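4. What people did with the spare cloth

I should say at the start of this section that I never meant to write about tea towels. The study was supposed to be about shared kitchens, and how people who didn't choose each other end up agreeing (or not agreeing!) on what counts as tidy. But I kept diaries from 19 households, and when I sat down in January to read them all through, the cloths were everywhere. People wrote about them more than they wrote about the washing-up rota, the fridge shelves or the bins. So this section is about cloths, and I make no apology for the length of it.

The diaries came to 1144 entries in all. Of these, 82 mention a cloth, towel or rag by some particular name or nickname, and those are the ones I draw on most. I went through them twice, once on my own and once with Ebuka Chukwu, who read them cold and marked anything he thought was a complaint. We disagreed a fair bit the first time round. He took "the green one is on the side again" as a grumble and I took it as a note to self, and I still think I was right, but we coded it his way.

4.1 The cloth that lives on the worktop

Nearly every household had one cloth that never went back on its hook. It sat on the worktop or the table, usually in a heap, and it did all the jobs the other cloths were meant to do. I've called this the resting cloth. In the Hurkitz house (all house names have been changed) it was an old bar towel, and the rule was that you could dry your hands on it but not a plate. In the Camitz flat it was the other way about, plates yes and hands no, and a new tenant who got this wrong in her first week wrote nearly a page on how cross everybody was with her.

What struck me was how rarely the rule had been said out loud. I asked about it in the follow-up chats and got a lot of shrugging. One man at Camitz told me, "You just sort of know which one it is," and then pointed at the wrong one, according to his flatmate. When I asked who had put the cloth there in the first place, the answer was nearly always somebody who had since moved out. The cloth had outlasted the person, and the rule had too.

There's a tempting story here about laziness and I want to steer clear of it. The people who left a cloth out were very often the ones who did the most cooking. At Ogbonna the main cook left hers beside the chopping every evening and went mad if anyone hung it up, as she'd then have to cross the kitchen with wet hands to fetch it. Her entries on this are a joy to read and I wish I had room for more of them.

4.2 Cloths next to food

The second pattern has to do with what the cloth is near. Diarists who were perfectly happy with a heap of cloth on a bare table changed their minds once there was fruit or veg put down beside it. The word "clean" turns up far more in these entries, and so does the word "whose". At Omby, where four people shared one small table, the cloth was moved to the windowsill before anybody unpacked the shopping, and moved back again after. Nobody there had written this down as a rule either, but all four diaries mention doing it.

I also asked each household to talk me through a table with food and a cloth on it, in their own words, and to tell me what they'd shift first. Figure 2 shows the sort of arrangement we talked about.

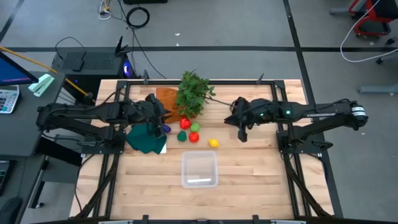

Figure 2. Crumpled green cloth and small produce on a wooden table.

So does a cloth left out mean that a household is falling out? Mostly it doesn't, and the houses with the most entries about cloths were often the ones where people ate together.

The rows, when they came, were about washing. A cloth could lie about for days without comment, but as soon as one person had taken it home to their mum's, or put it through with their gym kit, it stopped being everyone's and there was trouble. Hurkitz had the worst of this. Two tenants there each believed they were the only one who ever washed the bar towel, and both diaries are full of it, in very nearly the same words. I did wonder whether to tell them. In the end I waited until the diaries were all handed in, and then I told them both over a cup of tea, and they argued about it for the rest of the visit.

I come back to washing, and to who owns the powder, in section 5.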